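Section 4: Setting Up Your Water Softener (Prolia 74, cabinet model)

Read this section before you turn any valves. The quick-start card in the box says the whole job takes ten minutes. It does, if you skip the hardness test, trust the factory settings and never look at the drain line again. We rewrote this section after the Marndale office took its hundredth call from somebody who had done all three.

4.1 Do you need it at all?

A softener removes calcium and magnesium. It will not cure a sulfur smell, kill bacteria, lower your heating bill by half or do anything for your complexion, whatever the showroom told you. If your water tests below 3 grains per gallon, leave the unit in its box and ask the dealer for your money back.

1. Run the cold kitchen tap for two minutes.
2. Fill the sample vial to the line.
3. Add the reagent one drop at a time, swirling after each drop, until the color changes from red to blue.
4. Write down the number of drops. One drop equals one grain of hardness.

Note: Test strips are fine for telling hard water from soft. They are poor at telling 12 from 18, and the controller wants a number. If you are on city water, the yearly report gives an average for the whole system, and your street may not match it.

4.2 Placing the cabinet

1. Choose a level spot near the main water line, a floor drain and a grounded outlet.
2. Leave 10 inches clear behind the cabinet. The template in the box shows less. Ignore the template.
3. Keep the unit upstream of the water heater and downstream of any outdoor taps. Softened water on a lawn is a waste of salt and the grass gains nothing.
4. Check that the room stays above freezing in February, including the corner behind the door.

CAUTION: A full salt tank is heavy. Put the cabinet where it will live before you add salt.

4.3 Connecting the bypass and drain

1. Shut off the main supply and open the lowest tap in the house.
2. Push the bypass valve onto the control head until both clips click. Tug on it. A clip can click without being seated.
3. Connect the inlet and outlet. The arrows on the valve body are right. The arrows on some early cartons were printed backward.
4. Run the drain hose to the floor drain and secure it with an air gap of at least two inches.
5. Connect the overflow elbow to its own hose. Do not join it to the drain hose with a tee, even if your plumber says he always does it that way.

CAUTION: Never push the drain hose down into a sewer pipe. Waste water can be drawn back into the unit.

4.4 Programming the controller

1. Plug in the transformer and wait for the clock to flash.
2. Set the time of day. Regeneration starts at 2:00 a.m. unless you change it.
3. Enter the hardness number from 4.1. If the water contains iron, add four grains for each part per million.
4. Enter the number of people in the house.
5. Leave "Smart Save" off for the first 21 days. It works by guessing your habits, and in the first weeks it has nothing to guess from.

Note: The factory setting is 25 grains. That is a generous number for most homes, and it sells a lot of salt.

4.5 Salt

Plain pellets are fine. The Koltemum "Clean Crystal" bags cost more, and we have yet to see a difference in a resin bed. Fernanda Neves in our service department has opened 177 tanks and will tell you the same.

1. Pour in salt until the tank is half full.
2. Do not add water. The unit fills itself.
3. Check the level once a month.
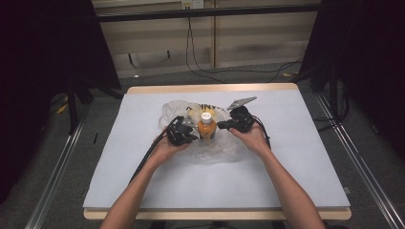 If the salt level has not dropped in two months, suspect a salt bridge, a hard crust with a hollow space under it. Push a broom handle down gently in several places until the crust breaks up. Do not hit the walls of the tank. Additives sold to prevent bridging mostly prevent you from looking.

4.6 First regeneration

1. Turn the bypass slowly to the halfway position and wait until the air stops spitting from the open tap.
2. Turn it fully to SERVICE and close the tap.
3. Hold REGEN for five seconds.
4. Watch the drain line during the first backwash. Slight yellow or brown color is normal and should clear. Beads in the drain are not normal; shut the bypass and call us.
5. When the cycle ends, repeat the hardness test at a cold tap.

A reading of zero or one is good. If you get more, run a second cycle before you change any settings. Raising the hardness number is the first thing most forums suggest, and it hides a leaking bypass very well.

Note: The hot side will test hard until the water heater has been emptied through normal use. Allow a few days before you complain about the shower.

For the yearly injector cleaning, see Section 5.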